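Drernia kitchen set: data collection meeting, May
Present: Kristýna Krajčí (chair), Kamil Kubíček (minutes), collection staff, labelling staff
Apologies: Sistix

1. Previous minutes
Agreed without changes. The action on spare cables is carried over.

2. State of the set
The count stands at 2235 accepted episodes. A further 80 are held back because the gripper log and the wrist video differ in length. Labelling will go through the held episodes before the next delivery to Sistix. Kamil Kubíček noted that most of them come from the Bresis station and share one software version.

3. Counter-top tasks
The meeting looked at work on the marble counter, with the stainless steel appliance in view of the wrist camera. The present instruction sheet asks for one continuous motion per episode, with no pause over 20 seconds. Operators find the limit tight when the gripper has to be turned near an appliance. It was agreed to keep the limit and to mark longer pauses in the log, so that they can be filtered at training time.
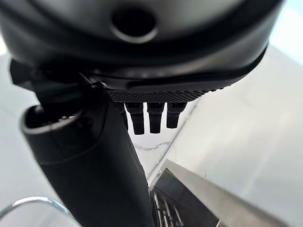 Kristýna Krajčí asked whether failed attempts should go on being deleted at the station. In her view the model sees too few recoveries, and an episode with a missed grasp and a second try is worth keeping if the end state is reached. Labelling had no objection, provided that the first miss is given a time mark. Deletion at the station stops with the next batch.

4. Next batch
Target: 800 episodes, split evenly between the Bresis and Trương stations. Start positions to be drawn from the list and not chosen by the operator. Task names to be typed in full; short forms caused duplicates in the last delivery.

5. Actions
KKr: amend instruction sheet, section on failed attempts.
KKu: compare log lengths at Bresis before and after the software change.
Labelling: add "first miss" to the tag list.
Collection: spare cables, both stations.

6. Any other business
Disk space at Trương is low. Finished batches may be moved off once the checksum has been confirmed.

Meeting closed at 11.40.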